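Okine desk arm kit: four weeks at home

The Okine is a small robot arm sold as a kit for people who want one on an ordinary desk. I bought mine in August with my own money and have used it most evenings after 9 pm. It comes with the arm, a gripper, a wrist camera and a power supply. Assembly took me two evenings. The printed guide skips the cable routing, so leave some slack at each joint.

Handling food and round things

Fruit is a fair test for a gripper, as no two pieces have the same shape. The grip force has 24 settings and I stay near the bottom for apples. The software stores up to 200 saved positions, more than I will ever need.

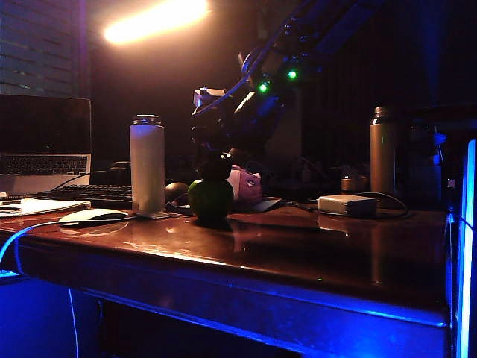

The wrist camera

The camera gives a close view of the desktop, good enough to tell a mouse from a card sleeve. It copes less well with clutter. Lanyards and thin plastic bags are hard work for the object finder, and coloured lighting doesn't help it. I had better results with the lamp on. You can fit the Novik camera instead, but I haven't tried it.

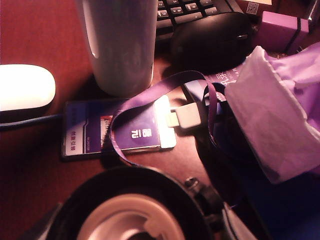
Pallavi Singhal writes: I have the same kit and found the object finder much better after the second update. Calibrate it again afterwards or the arm will reach slightly short. Mine did until I read the notes.

I have since updated mine and would agree about calibrating. It takes 4 minutes and the menu for it is badly hidden, under Tools and then Service.

Stacking is the job I was most curious about. A cup on a flat surface is easy to plan for. A cup on top of an apple needs the height set by hand – the software assumes a level surface under everything.

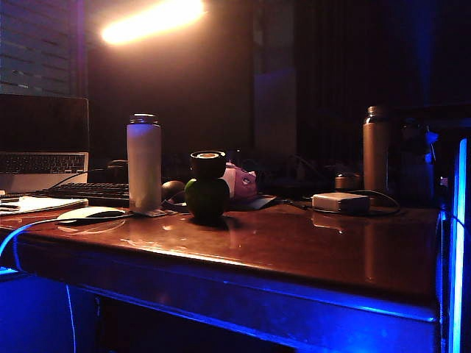
Noise is low, a faint whine when the shoulder moves. The base clamp is the weak part and I would like a wider one. Okine sells spare gripper tips in pairs, and they push on without tools.

I would buy it again, mainly for the arm itself. The software needs another year.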